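Asunto: Re: [Lista-Burar] Papel pintado detrás del fregadero, ¿sí o no?
Fecha: domingo, 3 de julio de 2022

Hola a todos:

El mensaje anterior decía:

> Tengo la encimera ya puesta, color piedra clara, y una pared blanca que me
> aburre mucho. Quiero poner papel con flores, pero me dicen que al lado del
> escurreplatos se va a estropear en un año. ¿Alguien lo tiene así?
> ¿Y un dibujo grande no cansa, en una cocina pequeña?

Perdón si mi español tiene faltas, lo escribo despacio y con diccionario.

Yo sí lo tengo, desde noviembre, en el piso de Dastville. Mi cocina mide 2 metros con 36 de largo y compré tres rollos de la marca Nikzad, modelo 904. Sobró casi uno entero, porque no hice bien la cuenta de las ventanas. El dibujo grande no me cansa. Al contrario, el dibujo pequeño que tuve antes me hacía mover los ojos todo el tiempo cuando fregaba los platos.
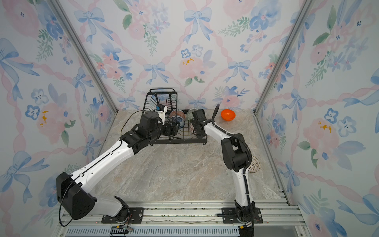 Lo que más me costó fue elegir el color de las flores con la encimera. Si la piedra tiene vetas crema y gris, a mí me gusta un papel con rosa y azul pálido, y un poco de verde de las hojas. Con rojo fuerte probé una muestra y la piedra parecía sucia. Le recomiendo pedir la muestra y dejarla apoyada en la pared unos días, también por la noche, con la lámpara encendida.

Sobre el agua: el papel debe ser vinílico y lavable. En la tienda Nameck me vendieron además un barniz mate transparente, y di dos manos solamente en la parte baja. Entre la encimera y el papel puse una línea de silicona. El escurreplatos lo tengo separado de la pared, a un palmo, y los platos grandes los pongo en el lado de delante. Hasta ahora no se ha levantado ninguna esquina.

En los rincones no doble el papel entero. Es mejor cortar y dejar que la segunda tira pase un poco sobre la primera. También se puede tapar la unión con un perfil fino de aluminio, y así no se nota tanto que las flores no coinciden.

Una pregunta mía para la lista: ¿alguien sabe quitar una mancha de aceite de este tipo de papel sin dejar brillo? Con jabón neutro no sale del todo.

Un saludo cordial desde Dastville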